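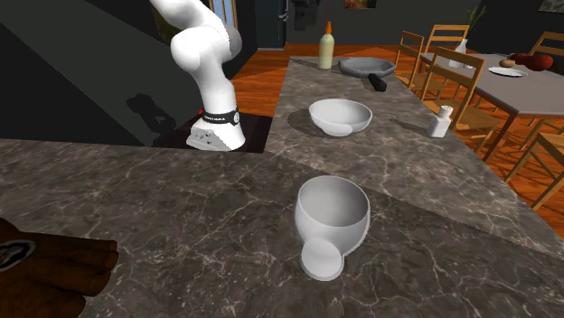 **Teleop demos: keep the hesitant ones or cut them?**

**gsuvarna**
Collecting cup pick-and-place demos in sim for the Clistaldale kitchen set. VR controller, relative pose mapping, 6 operators. I have 270 episodes. Many contain a pause before the grasp while the operator lines up the wrist. The cloned policy learned the pause and sometimes never leaves it. Do I trim the idle steps or throw out the episodes?

**zwane_p**
Trim. Drop any step where the commanded motion is under a threshold and the gripper command doesn't change. We did this on Mtshali in February and the stalls went away.

**tshab_gert**
Disagree. If you trim by motion you also remove the settle time before the fingers close. Our policy then closed early and pushed the cup over. Add a short action history as input and leave the data alone.

**zwane_p**
History made ours worse. It copied the previous action. What was your threshold?

**tshab_gert**
Whatever the Skodia script defaults to. I didn't tune it.

**zwane_p**
Then tune it before blaming trimming. Also keep a fixed window of steps before each gripper event.

**gsuvarna**
Second question, on grasp pose. Operators don't agree on one.

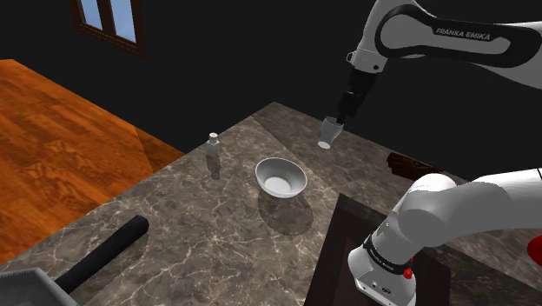 Grasp consistency matters more to me than path consistency, because the path can be replanned and the grasp can't. With the cup held tilted like this, bottom facing down and left, the release needs a wrist rotation that an upright grasp doesn't. Both styles are in my set and both get labeled success. The policy averages them.

**lekota_c**
Label the grasp style and condition on it, or pick one and write it in the operator sheet. We got it down to 2 styles on Ilidside and stopped there.

**tshab_gert**
Or use an action head that can handle more than one mode. Cheaper than retraining people.

**lekota_c**
Retraining people took 13 minutes.

**gsuvarna**
Going with zwane_p's trim plus the window around gripper events, and one grasp style for new episodes. The old ones get a label. Will post the stall rate for both versions when the runs finish.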